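De : Seija Hakala
À : liste entretien-flotte
Objet : Re: [entretien-flotte] Pression des pneus et témoin TPMS après permutation

Bonjour à tous,

Je reprends le fil de Salim, avec les valeurs relevées au dépôt de Wakcombe.

Le 495 dont il parlait est bien en kPa et correspond à l'essieu arrière des fourgons en charge. À vide, personne chez nous ne descend en dessous, la consigne étant unique pour éviter les erreurs de réglage. Les mesures se font à froid, véhicule arrêté depuis la veille au soir, avec le manomètre de l'atelier et non celui du compresseur mural, qui dérive.

Salim Mfinanga a écrit :
> Après permutation avant/arrière, le témoin reste allumé sur 2 véhicules
> alors que les pressions sont correctes. J'ai purgé, regonflé, roulé
> 20 minutes sur la rocade, aucun changement. Faut-il refaire
> l'apprentissage des capteurs à la valise, ou est-ce que le calculateur
> finit par retrouver les positions tout seul ?

Les deux cas existent. Sur les fourgons de l'ancienne série, le calculateur garde l'identifiant de chaque capteur associé à une roue, et le seuil d'alerte reste celui de l'essieu d'origine. Une roue passée de l'avant à l'arrière est donc comparée au mauvais seuil. Il faut la valise. Sur la série suivante, la relocalisation est automatique, mais elle demande un trajet à vitesse stabilisée, et la rocade aux heures de pointe ne convient pas.
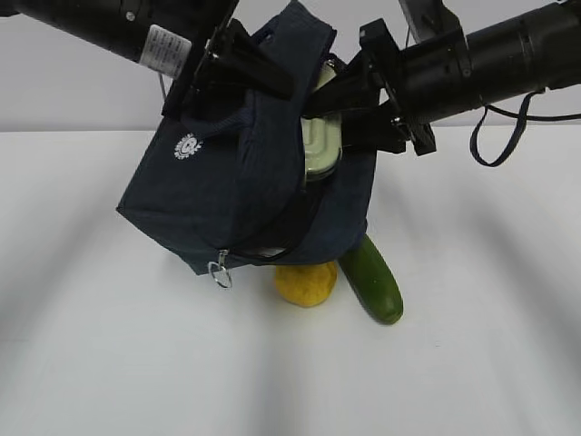
Odair Magalhães signale de son côté que la valise Fovberg refuse l'apprentissage quand la tension batterie est trop basse, sans afficher de code explicite. Il branche désormais un mainteneur de charge avant de commencer et n'a plus eu d'échec depuis mars. Il ajoute que l'ordre de déclenchement compte : avant gauche, avant droit, arrière droit, arrière gauche. Si l'on se trompe, la procédure se termine normalement, mais les positions sont fausses.

Je confirme pour l'ordre. Pour la batterie, je n'ai pas constaté la même chose, mais notre valise a une version logicielle plus ancienne.

Autres points, en vrac :

- Couple de serrage : reprise à la clé dynamométrique après permutation, puis contrôle au retour de la première tournée. La fiche de Langat ne mentionne que le premier serrage, il faudrait la corriger.

- Obus de valve : à remplacer à chaque démontage du pneu. Ceux du dernier lot Wastport fuient légèrement, contrôle à l'eau savonneuse obligatoire avant de remettre le capuchon.

- Usure : sur les 22 fourgons du dépôt, l'écart entre flanc intérieur et flanc extérieur atteint jusqu'à 2 mm à l'avant. Je penche pour la géométrie - à vérifier au banc avant de changer quoi que ce soit.

Graciela, peux-tu renvoyer le tableau des seuils par essieu ? La version déposée dans les archives de la liste s'ouvre sans la dernière colonne.

Cordialement,
Seija

--
Pour se désabonner, envoyer un message vide avec « désabonnement » en objet.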